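Keeping Food Scraps Out of the Bin: Our Term Project at Gilbert Residence
Second-year Environmental Studies, report submitted Dec 24, 2024

3. What we did

We started in April with a simple question: how much of what students leave on their plates at Gilbert could go to compost? The dining hall already had a green bin, but it sat behind the dish return and hardly anyone saw it! We moved it to the front, painted a big sign and got permission to weigh the scraps after every supper.

The scale came from Hustance, the hardware place on the corner, and it was worth every cent. We logged everything in a shared spreadsheet, which got messy fast (two of us were using pounds for the first week - fixed now).

4. Results

Over the whole project we collected 1,096 kilograms of scraps. We were thrilled. Our original goal was 200! Potato peelings and coffee grounds made up most of it, and soup nights were by far the worst for waste. All of it went to the Todilen community garden, where it was mixed with dry leaves in 3 big heaps.

5. Problems

Paper napkins kept ending up in the wrong bin. Smell was an issue in warm weather too, until we switched to lids that clip down.

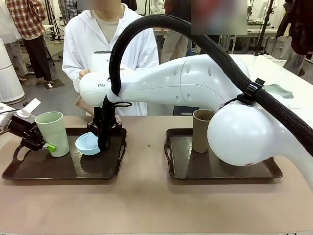

Next year we'd love to try the same thing at Alari House, which has a smaller kitchen and its own garden beds. The sign is in the storage room if anyone wants to borrow it.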